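工单 892:腕部相机画面上半边发黑,顺便把夹爪近距离作业的规矩捋一遍
提交日期:2022年7月29日
项目:Skivance 桌面抓取工位
状态:处理中,等待二次复核

各位好,这张单子是我开的,也是我在跟,所以就边查边写了,啰嗦的地方多担待。起因是跑近距离接近动作的时候,我在监控窗口里看到腕部相机的画面大半都压在暗处,只有下面靠左那一片是亮的,亮得都快发白了。

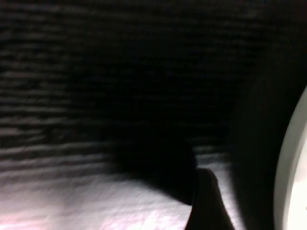 按我们现在的作业规范,指尖进入接近区之前,操作员要能从腕部画面里看清三样东西:手指的轮廓、目标物的边、还有两者之间的那块空隙。三样里有一样看不清就得停,不许凭感觉往下走。这条是老规矩了,写在 Garrido 手册的接近动作那一节,我把原文又翻出来读了一遍,发现它只说“看清”,没说看清到什么程度。麻烦就出在这儿。

先说我对画面的判断。手指是纯黑的剪影,左边那条边挺好认,因为后面衬着亮的浅色表面。可是手指左上方紧挨着一大团黑影,两个黑的几乎连成一块,中间只有很窄的一点浅灰能把它们分开。右边那个白色的弧形边缘倒是非常清楚,跟旁边的黑带对比很强。所以要是严格抠规范,轮廓算是看清了一半,白色物体的边看清了,空隙嘛……有一部分落在黑带里,我不敢说看清了。

所以我按停了。停完才开的单。

处理记录一

我第一反应是镜头脏了,这个最好查嘛。断使能、挂锁、确认机械臂断电,然后才把手伸进去擦镜头。说到这儿插一句,我知道有人觉得擦个镜头而已,按个暂停就行了。真不行!暂停不等于断能,控制器那边随便来一条恢复指令,胳膊就动了。规范里写的是“任何身体部位进入工作区之前必须隔离能源”,擦镜头也是身体部位进入工作区,没有例外条款,我找过了。

擦完重新上电,画面没变化。镜头排除。

处理记录二

接着查曝光。Drosix 的相机配置页面里,自动曝光是开着的,测光区域选的是“整幅”。我把它改成手动,增益从 74 拉到 91,暗部是提起来一点,沟沟坎坎的纹路能多看到几条,但噪点也跟着上来了,左下角那块亮的直接糊成一片,细纹全没了。再拉到上限 100,更惨,白色弧边都开始往外溢。于是改回 74,原样保存,改动前后的配置文件都附在单子后面了。

这里又有一条规矩,我想趁机强调一下:改相机参数也算改工艺参数,要留旧值,要写原因,要能退回去。上次有人调完没记,后面接班的同事(就是我)对着一套莫名其妙的数值猜了一下午。心很累。

处理记录三

曝光救不了,那就看光从哪儿来。画面里的光主要是从下面偏左打上来的,角度很低,几乎是贴着表面擦过去,所以那些横向的纹路一条条都带着小阴影,亮暗相间。低角度光看表面起伏是真好看,拿来判断指尖离东西多远就不太行了,阴影和实物混在一起,谁是谁得猜。

我去对了一下工位的布光图,图上标的是两路灯,一路低位,一路上方漫射。走过去一看,上方那路 Gastov 灯条的开关是关着的。谁关的、什么时候关的,日志里没有,因为灯不归控制器管,就是墙上一个普普通通的拨动开关。好家伙。

打开之后我没有马上让胳膊继续走。照规范,照明条件变了要重新做一次空载验证:先回到安全位,低速,不夹东西,从头走一遍接近轨迹,手放在急停旁边。走的是最低速档,中间我停了两次看画面。上半部分的暗处能看见东西了,手指右侧那道黑带也浅了下去,黑影的边还在,但跟手指分得开。

目前结论

直接原因:上方漫射灯没开,只剩低位灯。
间接原因:开工点检表里没有“两路照明均已开启”这一项,只写了“照明正常”。灯亮着一路,看起来也挺正常的,我那天早上就是这么打的勾。对,这个勾是我打的,我认。
相机本体、镜头、曝光配置:没有发现问题。

想请大家一起定的几件事

第一,点检表那一行拆开写,低位灯、上方灯各打各的勾。这个我已经改好草稿了,放在共享目录的 Skivance 文件夹里,等复核的人签。

第二,“看清”两个字得有个说法。我的提议是:手指两侧的边缘都要能连续辨认到指尖,指尖与目标之间的空隙里不能有分不清是影子还是实物的黑块。有疑问按看不清处理,停。可能有人会嫌太严,说这样一天要停好多回。我的想法是前两周多停几回没关系,停的次数多了,正好说明哪个位置的布光要改。九月份复审手册的时候,拿这些记录去谈,比空口说强。

第三,腕部画面不要当唯一依据。它离得近,视野窄,东西一凑近就占掉大半个画面,自己的手指还要挡一块。我希望接近动作保留外部固定视角一起看,两边对不上就停。现在的流程图里外部视角标的是“可选”,我建议改成“必须”。

第四,墙上那个开关。要么装个罩,要么接进联锁,灯没亮胳膊就不给使能。我个人偏向联锁,但是接进安全回路要重新做风险评估,不是拧两根线的事,所以先装罩,联锁另外开单。请不要有人好心直接跳线接上去,拜托了。

补充一条回复

有同事在下面问,为什么发现画面不好的时候不先往后退一点再说。问得好,我当时也想过。可我看不清空隙,就不知道往后退会不会带到旁边那个白色的东西。规范的顺序是先停,再用外部视角确认退出路径,然后低速沿原路退。我就是照这个顺序做的,退的时候挺顺,没有碰撞报警。

待办
点检表新版签核:未完成
开关加罩:已下采购
空载验证第二遍,换人来做:未完成,按规定不能由我自己复核自己
外部视角改为必须项:等流程负责人回复

在第二遍验证签字之前,这个工位只允许低速空载运行,我已经在示教器上挂了牌子,请勿摘牌。有进展我接着往下更新。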